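Memstead Trials Hot Water on Path Weeds

Memstead's parks crew has finished its first season of treating path weeds with hot water in place of herbicide, and will carry the method over to a second year on gravel and paved surfaces. Planted beds will still be weeded by hand.

The trial used a trailer-mounted boiler with an insulated hose and a flat lance head. Water left the head just below boiling and was held on each plant until the leaves went dark and limp. Crews then moved on without pulling anything. The dead growth was swept up on the next pass.

Results depended on the type of root. Annual seedlings such as bittercress and groundsel rarely came back after one treatment. Dandelion and dock regrew from the taproot and needed repeat visits. Creeping oxalis fell between the two — top growth died quickly, but the small bulbs in deeper joints sent up new leaves in warm spells.

"Heat only works as far down as it gets," said Tuncay Kırmızıgül, who ran the trial for the parks department. "In a narrow paving joint it doesn't get far. You have to come back before the plant has rebuilt its leaves."

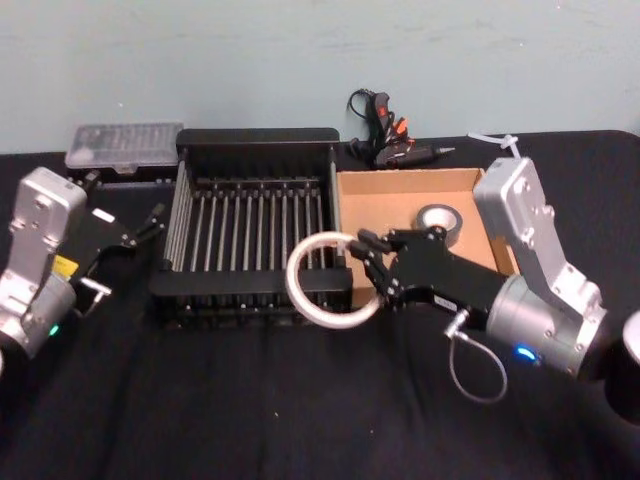
Water and fuel use

The trailer carries 200 gallons, enough for one morning on the Cemwood footpath. Flow was kept low so that water soaked into the joints and did not run off toward the lawn. Crews also found that treatment after rain took longer, as wet gravel drew heat away from the plants. Work was moved to dry days where the schedule allowed.

Fuel was the larger cost. The burner has to bring each fill up to temperature, and long walks between patches waste heat in the hose. The department plans to group its routes more tightly next year and start at the far end of each path, with the hose already warm.

A foam additive made from plant sugars, which holds heat against the leaf, was tested on one section near the Shezi allotments. It cut the time spent on each plant but left a residue on pale stone that needed rinsing. It will not be used on the main square. 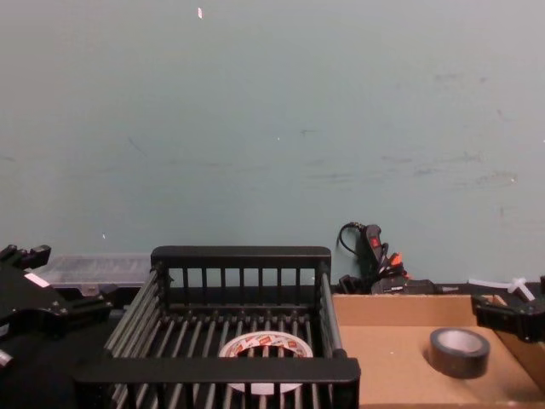
Advice for home gardeners

Sverre Strömberg of the Tutetti garden center said the same limits apply to a kettle at home. He suggests pouring slowly at the crown of the plant, from close to the ground, and treating small weeds first. Water cools quickly in the air, so a high pour loses much of its effect.

Boiling water kills any plant it reaches, including grass and the shallow roots of nearby shrubs. It should be kept to driveways, patios and gravel. Closed shoes and long pants are advised, and children and pets should be kept indoors until the ground has cooled. Plastic edging and some sealed joints can soften or lift, so a small test patch is worthwhile.

The Memstead crew will stop treatment in November, when growth slows, and resume in spring. Residents can ask for a path to be added to the route at the parks office on Tuesday mornings.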